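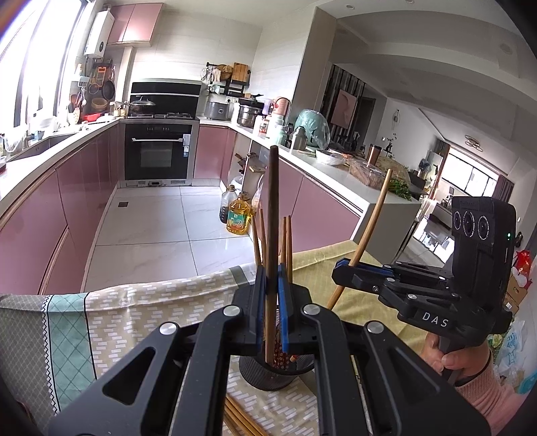 Lesia Polishchuk wrote to me that her Nosport pads had started to creep toward the tips of the jaws after only a couple of afternoons, and did I still want to recommend them? Well, Lesia, I did when I wrote the first version of this review, and I'm glad you asked, because I've had to change my mind about part of it.

For anyone new, I've been using the Nosport pad kit on hand-held grippers for nine weeks now, mostly on kitchen jobs at home. These are the jobs where you work the jaws yourself and the recording later goes toward teaching a robot arm, so a bad grip matters twice — once for you and again for whatever learns from it. Chopsticks in a round mesh holder are my favorite test. They're thin, they're hard, and there isn't much for a pad to hold on to, so if something is wrong you find out quickly!

The first 260 grasps were lovely. I really mean that. The pads give just enough, and a chopstick held upright stayed upright without my having to squeeze until my thumb ached. I was ready to give the kit top marks and go make dinner.

Then one Sunday the chopsticks began to tip. I blamed my hands, then the holder, then the chopsticks (sorry, chopsticks). By almost 400 grasps I could feel a small roll each time the jaws closed, and when I finally stopped and looked, one pad had slid forward on its backing and its lip was poking past the jaw. The next time I opened up, that lip caught and the jaws stuck half closed. I did what I tell everybody else never to do and reached in with a finger. The lip let go, the jaws snapped, and I had a blood blister for a week.

So please, put the tool down and let go of the handle before you touch a stuck pad. Use a wooden spoon handle or something like it to free the lip. The leaflet in the box doesn't mention any of this, and I think it should.

I wrote to Nosport and got a kind reply from Amado Mangubat, who asked for the number on the bag. Mine was 2056. He said the glue strip in that batch was cut too short and sent me a new set, no fuss at all. The replacements have a longer strip and haven't moved so far, though I've only had them on for a few sessions and I check them before each one now. Press the front edge with your thumb, and if it shifts even a little, change the pair.

Would I buy them again? Yes, from the newer batch. The grip is still the nicest I've tried and they wipe clean in a minute. I'm taking a star off for the leaflet and another for my poor finger. Lesia, let me know what's printed on your bag.

Last updated: December

Home | Reviews | Grippers | Pads and Spares | Contact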